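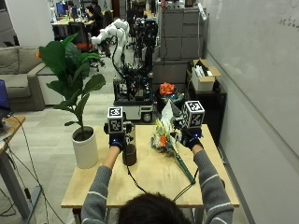 Equipment Plan for the Coming Year: Handheld Capture Kits and the Second Mobile Base

9 Jan 2018

The Equipment Office has completed its review of requests from the manipulation group at Allthorpe. The approved plan is set out below so that project leads can prepare their own budgets before the end of January.

The largest single item is the replacement and expansion of the wearable gripper kits. The group now records most of its demonstrations by hand, with an operator wearing a kit on each hand and carrying out the task at a table. Recent work has concentrated on household objects that do not hold their shape well, cut flowers among them, and demand for the kits has grown faster than the plan adopted last year allowed. Fifteen kits will be purchased. They will be issued in pairs, with one kit held back as a spare. Seven stations can therefore be equipped at the same time, four at Allthorpe and three at the Prusstead annex.

Two suppliers were invited to quote. Oosthuizen offered the lower unit price, at $806 per kit, with marker blocks and cables included. Erska offered a longer warranty but priced the marker blocks separately. The order will be placed with Oosthuizen. At the quoted price the 15 kits come to $12,090 before shipping, and this amount will be charged to the shared equipment account. Individual projects will not be billed for the first issue.

Project leads should note that consumable parts are a separate matter. Finger pads, replacement cables and printed markers will be charged to the project that uses them. An allowance of $100 per station has been set for the first half of the year, and spending beyond that amount will require a short written request. Markers that are scratched or lifting at the corners should be replaced promptly, as poor tracking has been the most frequent cause of rejected recordings.

Objects used in recording, including plants, cups and flowers, are to be purchased from project funds. Receipts should list each item by name. The entry "miscellaneous props" will no longer be accepted.

The request for a second mobile base with an arm has been deferred. The Equipment Office recognizes the case made by the group, particularly with regard to scheduling, but the purchase cannot be supported until floor space has been settled. The base requires a clear route between desks and seating, a charging point, and storage for its spare parts. A revised request may be submitted once the Prusstead floor plan has been agreed. It should include the cost of annual service, which was missing from the first submission.

Several smaller items have been approved without change:

Cable covers for floor runs between workstations
Two additional adjustable tables for the annex
Lockable storage for kits not in use
Replacement batteries for the existing base

Delivery of the kits is expected 15 working days after the order is confirmed. Each kit will be tagged and entered in the equipment register before issue. Existing kits should be returned at the time of exchange, together with all cables, whether or not they are in working order. Units that can be repaired will be kept for training new operators.

Requests for changes to the station allocation should be sent in writing to Kirsty Nuttall, Equipment Planning, before the order is placed. Please give the project name, the number of stations required, and the dates on which recording is planned. Requests received after that point will be held for the midyear review.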